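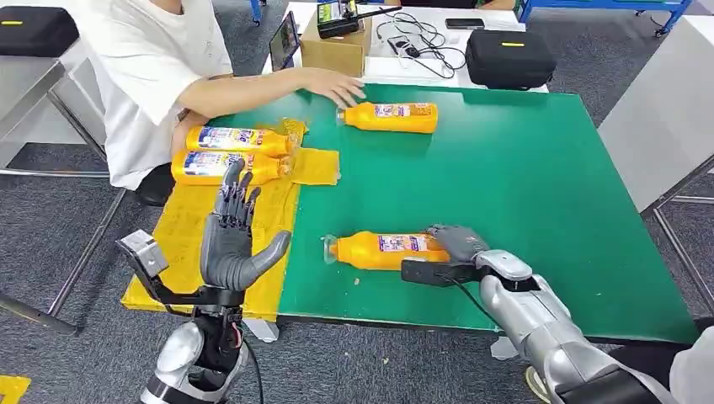 4.2 Veränderungen der Arbeitsteilung am Sortierplatz

Die Untersuchung am Standort Tinville der Firma Herkard erstreckte sich auf 19 Beschäftigte im Bereich der Retourenaufbereitung. Erfasst wurden 3.098 Greifvorgänge, die teils von Hand, teils durch das humanoide System Lokon ausgeführt wurden. Ergänzend liegen Beobachtungsprotokolle im Umfang von rund 154 Stunden vor.

Abb. 3: Arbeitsplatz mit grüner Arbeitsplatte. Die rechte Roboterhand greift eine liegende orangefarbene Flasche, am Tisch sitzt eine Person mit der Hand auf der Platte.

Vor der Einführung des Systems umfasste die Tätigkeit das Entnehmen, Ausrichten und Ablegen der Gebinde sowie die Sichtprüfung der Etiketten. Die ersten Teilschritte werden nun überwiegend maschinell ausgeführt. Bei den Beschäftigten verbleiben die Prüfung, die Freigabe und der Eingriff bei Fehlgriffen. Wie Abb. 3 zeigt, befinden sich Mensch und Roboter dabei an derselben Arbeitsfläche. Der Greifraum ist somit nicht mehr einer einzelnen Person zugeordnet, und seine Nutzung muss laufend abgestimmt werden.

In den Interviews wurde die Entlastung der Handgelenke mehrheitlich positiv bewertet. Kritisch äußerten sich vor allem erfahrene Beschäftigte zum Arbeitstempo, das sie als fremdbestimmt empfanden. Mehrere Befragte gaben an, Gebinde vorsorglich zurechtzurücken, damit der nächste Griff gelingt. Diese Zuarbeit ist in den Stellenbeschreibungen nicht enthalten und wird bei der Leistungserfassung bislang nicht berücksichtigt.

Der Befund entspricht insoweit dem Stufenmodell nach Szekeres, das für teilautomatisierte Handarbeitsplätze eine Verlagerung von ausführenden zu überwachenden Anteilen annimmt. Abweichend vom Modell nahm der Abstimmungsbedarf zwischen den Schichten im Untersuchungszeitraum zu. Die Auswertung der Übergabeprotokolle folgt in Abschnitt 4.3.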